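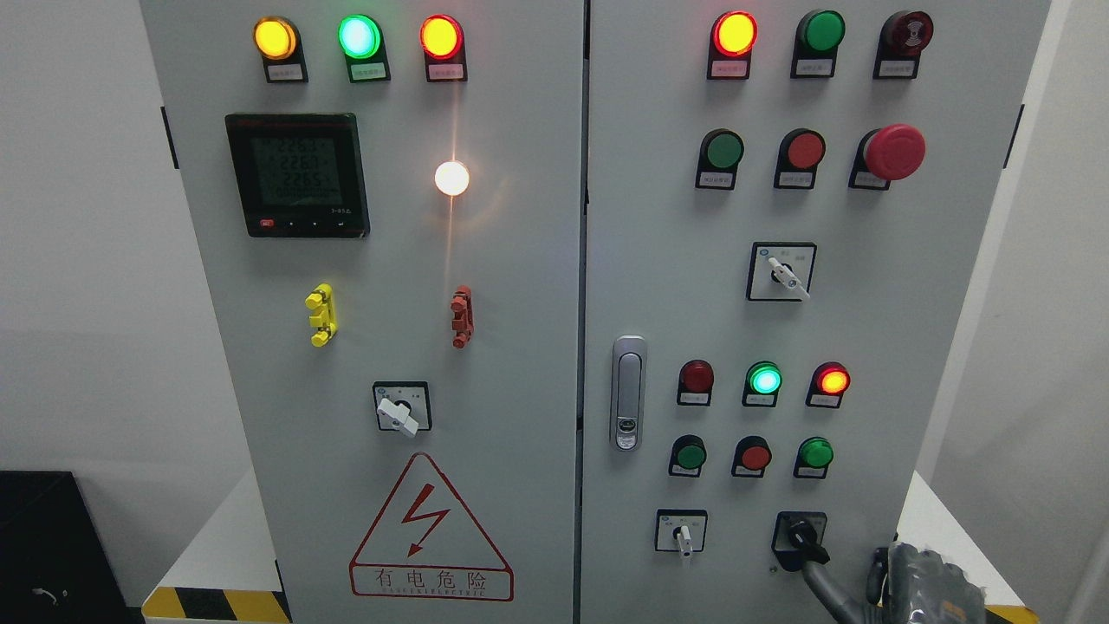
I got called for jury duty in June, which is how I learned that the county courthouse in Kumthorpe has one working vending machine and that it only sells pretzels.

There were 60 of us in the pool. The case was a burglary at a furniture warehouse out on Sterkwood Road, and the judge said it would take 2 days, three if the lawyers felt chatty. The lawyers felt chatty.

The defense attorney, Arben Vidmar, wanted to know if any of us had strong feelings about couches. A man behind me raised his hand. He was thanked and sent home, and I have been jealous of him ever since.

I was Juror 172, a number I still answer to in my sleep. They asked if I could be fair. I said I thought so. They asked if I knew the prosecutor, Chiyo Nakajima. I said she once parked me in at the grocery store for half an hour, and I watched her write that down. She kept me anyway. Vidmar seemed delighted.

Most of the trial was a discussion of a receipt. The defendant said he'd bought the recliner, the state said he hadn't, and a clerk from the store spent a whole morning explaining carbon paper to people old enough to remember it.

We acquitted him before lunch on the last day. The check came a month later: $30, minus nothing, and no mention of parking.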